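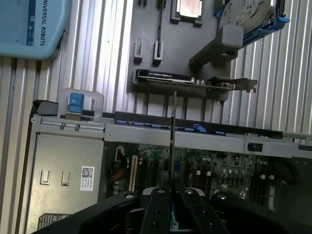
I've been going to the shared workshop for long enough to remember when the robot bench was where people left their coats. These days it's the most argued-over bit of floor in the building, and I've picked a side, so let me have my moan.

My view is that taking things apart is the best job a hobby robot can have, and hardly anyone wants to give it that job. Everyone wants to build! Go to any open evening and somebody's arm is stacking cubes or pouring squash. Lovely, I clapped as well. But the shelf by the door at Flotia (that's our workshop, above the tile shop) has old office computers piled on it up to the window, and what we do with those is either ignore them or attack them with a screwdriver on a wet afternoon.

So our project, which we call Flulus for reasons lost to a very long tea break, is an arm that strips desktops. Memory out, cards out, drive out, each bit set down in a holder where a person can find it again. I say "our", but Dennis Mussa does most of the clever part and I do the holders and the swearing.
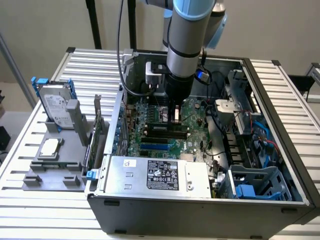
The holders took me 18 goes, by the way. I'm a bit proud of that and a bit ashamed. A slot that's snug for my fingers is hopeless for a gripper, which comes in a whisker crooked and then just leans on the plastic until something gives. In the end I stopped trying to make them look neat and put a great fat slope on every opening. Ugly as sin, and much kinder to the parts.

What I didn't expect was how much it would change my mind about computers. I used to think a desktop was a desktop. Then you try to write down, for a machine, how to get a stick of memory out of one, and you find that the latch moves one way in this model and another way in that one, and there's a cable draped over it in a third, and a person copes with all that without noticing. My hands have been doing sums behind my back for years.

The other camp, and I do have time for them, say a person with a screwdriver strips a case in 7 minutes and the arm takes far longer. True! I've stood there with a mug watching it think. Verkero, the refurbishing outfit down the road who sometimes take our sorted memory, told us much the same and were very polite about it. If I had 1,000 computers to get through before January I'd ring round for people with screwdrivers too. 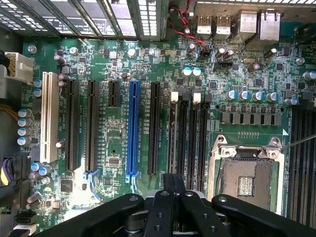

Last changed: 2025-05-06

But speed is a funny thing to judge a workshop by. We don't ask the pottery lot how many bowls they turn out. I've learnt more from two memory slots and a stubborn latch than I did from a whole winter of stacking cubes, because a cube never minds how you pick it up. A latch does. You have to push the right bit, in the right direction, and then stop pushing, and the stopping is the hard part (ask the corner of my first practice board, rest its soul).

I also think it's a friendlier way in for new people. A beginner can't break anything that wasn't already headed for the skip, so they have a go. Ogbonna, the after-school club that borrows our benches, had a couple of teenagers arguing over whether you should teach the arm to find the latch by sight or by feel, and I came very close to cancelling my bus to stay and join in.

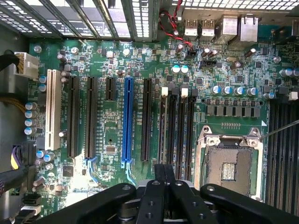

For what it's worth I was on the side of feel, and Dennis was on the side of sight, and we still are. He reckons that once the camera's good enough you'll hardly need to touch anything until you're sure. I reckon old computers are full of dust and dangling wires and you want to know when you've bumped into one. We've agreed to try both on the same heap of cases and keep a tally on the whiteboard.

What I'd like from the rest of the membership is fairly small. Let the bench stay as it is through the summer, don't move the holders (please, they're lined up!), and if you've an old desktop under the stairs at home, bring it in with the side panel screws if you've still got them. I'll make the tea.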